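Home Posts Kitchen Garden About Contact

Posts > Kitchen > Yoghurt

Sun 9 March, by Jonalyn Mercado

I've been making my own yoghurt since last June. It started when the corner shop in Rarbridge stopped selling the big tubs, and I got tired of carrying them home on the bus. I now make a batch every week, usually on a Sunday evening.

The method is simple. I heat 1000 ml of whole milk until it steams and starts to move at the edges, then leave it until I can hold a clean finger in it without minding. I stir in a spoonful of the last batch, put the lid on, wrap the pan in a bath towel and leave it in the airing cupboard overnight.

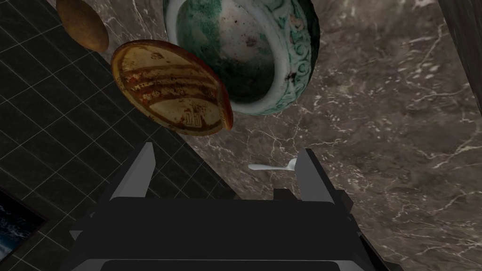 White spoon on brown marble.

Timing took me a while to sort out. At 8 hours it sets softly and tastes mild, which my son likes on fruit. I prefer it at 16, when it is sharp enough to use in a dressing. I once forgot a batch until the next evening and it had gone grainy, with a lot of whey on top. It went into scones and they were fine.

My neighbours the Pangilinans strain theirs through an old tea towel for a few hours and eat it with salt and cucumber. I tried that and it was very good, but you lose a lot of volume, so I only do it when there is milk to use up. Semi-skimmed works too. The result is thinner and I wouldn't strain it.

The starter does get tired. Mine lasted 17 batches before the yoghurt began to come out stringy. I bought a small plain pot with live cultures, began again from that, and it was back to normal the same week.

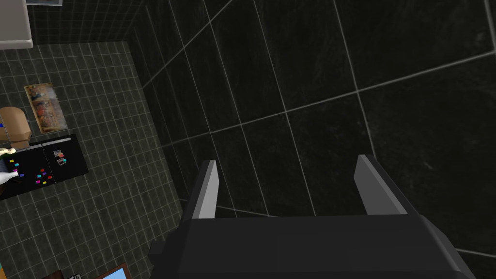
Can you freeze some of the yoghurt to use as a starter later?
I freeze it in an ice cube tray and use two cubes per batch, thawed in the fridge first. It sets a bit slower than fresh, so give it an extra hour or two.

Next I want to try it with goat's milk, if the market stall has any on Saturday.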